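Nendov Robotics Services @nendovservices
Thread: how our two-arm liquid handling cell is set up, cleaned and kept in working order. This account is written for partner sites that will be running the same cell from November.

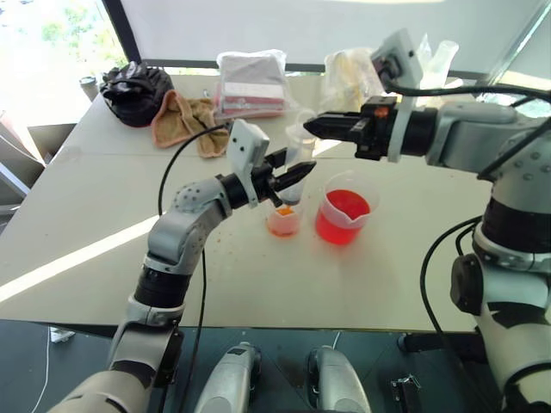

The cell is named Plillum in our maintenance records, and partner sites are asked to use that name in all tickets. Tickets that say only "the pouring robot" are returned, as there are 2 such robots at the main site.

2/ Plillum does pouring and transfer work with colored water. The liquid is plain tap water with food coloring. Please do not substitute juice or soft drinks. Sugar dries in the finger joints, and the last cell that was run with juice at the Hidayat site needed a full gripper strip-down.

3/ Daily start, before power is applied. Move each arm by hand through its range, slowly. The motion should feel even. A joint that catches or clicks is to be reported and the cell left off. Operators should not try to "work it loose."

4/ Next, the cables. Every camera cable must have enough slack for the wrist to turn fully in both directions without pulling at the plug. Follow each cable with your fingers from the camera back to the base. Feel for flat spots, nicks and stiff sections.

5/ Most of our camera faults last year were cable faults. The picture would drop out for a moment when the wrist turned, then come back. Sites replaced the camera, the fault returned, and the camera was sent to us in working condition. Please change the cable first.

6/ Tape. Black cloth tape may be used on the arm housings to hold a cable in place. It may not be placed across a joint gap or over a screw head. Old tape is to be removed in full before new tape goes on, and the glue cleaned off with a damp cloth and a little dish soap.

7/ Grippers. Close the fingers on a strip of printer paper and pull. The paper should hold at the tips and along the first part of the finger. If it slides out on one side, the fingers are out of line and need to be reset using the procedure in post 11.

8/ Spills. Drops on the table are expected during pouring and do not stop a run unless they reach a base or a cable. Between runs, wipe the table toward the front edge, away from the arms. Use a cloth that has been wrung out. Spray bottles are not allowed inside the cell.

9/ If liquid reaches a gripper: stop, power down, and leave the arm where it is. Do not raise the gripper above the wrist. Liquid on the fingers will run back into the joint if the arm is lifted. Blot from the wrist toward the tips, then leave the cell off for 4 hours.

10/ A question we receive often is whether a hair dryer may be used to shorten the wait. It may not. Warm air drives moisture further into the housing and softens the cable jackets.

11/ Resetting the fingers. Power off. Loosen both finger screws by half a turn, no more. Close the fingers by hand until the tips meet, hold them, and tighten the screws a little at a time, going back and forth between them. Repeat the paper test. If it fails a second time, the fingers are worn and should be replaced as a pair.

12/ Spare fingers are supplied by Avar and shipped from our stockroom. Send requests to Maritza Arboleda with the cell name, which arm, and the date of the last change. Requests without the last change date are held until it is provided.

13/ Camera mounts. After any knock, however light, the camera must be checked against the printed grid card. Place the card on the table at the marked spot and bring up the live picture. The center cross should fall within the small square. If it does not, loosen the mount, straighten it and check again.

14/ A camera that is slightly out will still give a clear picture, and this is why the fault is easy to miss. The usual sign is an arm that reaches a little short of the cup, or a little past it, on every attempt. Please run the grid card check before reporting an arm fault of this kind.

15/ Containers. Use clear plastic only. Glass is not permitted in the cell at any time. Cups with scratches or cloudy sides should be thrown out. Pouring beakers should be checked at the spout for cracks and at the handle for looseness.

16/ Light. Daylight changes the way clear cups show up on camera, and morning and afternoon results will differ in a room with a window. Note the time of day in the log for every run. Sites with blinds should pick one setting and keep it.

17/ Weekly service takes place on Sunday, when no runs are booked. It covers the base bolts, the joint covers, the cable plugs and the emergency stop. The full list has 14 items and is kept with the cell log. Each item is signed for on its own line. One signature drawn down the whole page will not be accepted.

18/ The emergency stop test is done with the arms moving at low speed and the table clear. Both arms must stop on one press. If one arm stops and the other continues, cut the power at the wall and call us. The cell stays out of use until a member of our staff has seen it.

19/ A correction to the earlier guide: it stated that joint covers could be washed under the tap. The covers with foam backing cannot be. Wipe them only. Sites that have already washed theirs should check the foam for swelling and order new covers where needed - there is no charge for this.

20/ Base bolts. We have moved from checking these once a month to checking them every week. Nana Adjei found 2 loose bolts on the left base during a visit, and the site's log showed several weeks of small position errors on that arm. Tighten in a cross pattern and mark each bolt head with paint pen.

21/ Logs should be sent at the end of each month, including months in which nothing went wrong. An empty fault page is still useful to us when we compare sites.

22/ Questions on cleaning and spills go to Nana Adjei. Questions on parts go to Maritza Arboleda. Replies to this thread are read during working hours only, so please do not use them to report a stopped cell.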